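2 min read

Folding on the bed: how do you keep a top square?

**pegbasket53**
Hello all, a slightly daft one from me. I've always folded the washing on the bed, on top of our fleece blanket, and I'm now on day 15 of trying to do it properly (one shirt at a time, no chucking it all in a drawer and hoping). I do love having a soft surface under my hands, but I wonder whether the fleece drags at the sleeves and spoils the edges? 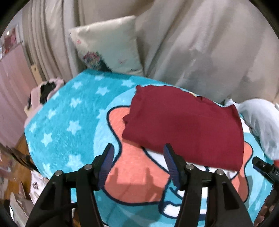 Maroon shirt, folded, on the turquoise blanket with the little white stars.

**Hoarau_Hen**
Oh, what a cheerful blanket! I'd say fleece is your trouble though, pegbasket. It grips. I fold on the ironing board and my pile stays flat all the way to the airing cupboard.

**jistmont_jumpers**
Have to disagree with Hen, much as I enjoy her posts. I've folded on a fleece for years and the grip is what I like about it, as the bottom layer stays put while you bring the top over. Soft dark reds like this one will slump whatever you lay them on, so fold in thirds and then roll it.

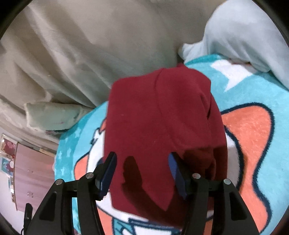 Denport, October 27, 2022

**pegbasket53**
Thank you both! You can see how it goes into a mound with a soft round top, and there's that pointed flap hanging down that never wants to tuck in. I do like the orange cartoon peeping out behind it, mind you. Rolling is next on my list.

**Hoarau_Hen**
Rolling is for suitcases! I shall die on this hill, with my ironing board. 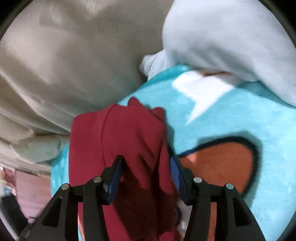

Maroon on turquoise again, lightning bolt and all.

**stellotitz_sue**
Joining in with a cup of tea. All bunched up like that, I'd shake it out and begin again from the shoulders, assuming it's a top and not a towel (I can't tell once it's gathered!). Is the small white bit by the fold a label? If so, start with that at the back of the neck and you'll find your middle straight away.

**jistmont_jumpers**
Good tip, Sue. And then roll it.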